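# Questions people ask me about the Vallcombe council seat

I'm Ghizlane Hajji, I represent the Grindgate ward, and these are the things I get asked most at the bus stop, so I figured I'd write the answers down once! 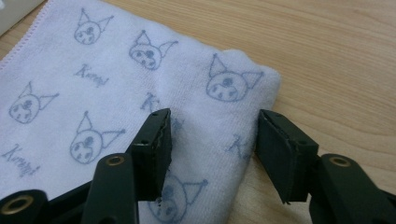
## Is this a full-time job?

Nope. I still do the books for a flooring company three mornings a week, and council work fills up the evenings (and a fair bit of lunch). The stipend covers my gas and phone.

## How did you get in?

By 131 votes, on my second try. The first time I ran against Hjalti Holst and lost badly. He'd held the seat forever and knew every dog in the ward by name. When he retired he handed me a shoebox of old zoning letters, and I still dig through it.

## What have you gotten done so far?

The crosswalk on Antunes Street is the one I'm proudest of. It took almost 2 years, and most of that was waiting on a drainage survey. We also got the library open until 8 p.m. again. The skate park is still stuck, sorry, I know, I'm asking about it every month.

## Did you really win an award?

Yes, the Gokholm Prize for local service! I shared it with Remzi Kaplan, who runs the tenants' advice desk and deserved it more than me. The money went to the desk's phone line.

## Are you in a party?

I ran as an independent and I plan to stay one. I vote with Imre Tóth on housing pretty often and we argue about parking nearly as much.

## Where did you study?

Two years of accounting at night school, then a certificate in public administration that I finished after the election, which was bad planning on my part.

## How do I reach you?

Email is best, through the council site. Tin-yau Chien helps me with the inbox and will get you an appointment if it's something long. For potholes please use the city form first, it goes straight to the road crew and they're faster than I am.

## Will you run again?

Ask me in October. My kids get a vote on that one too.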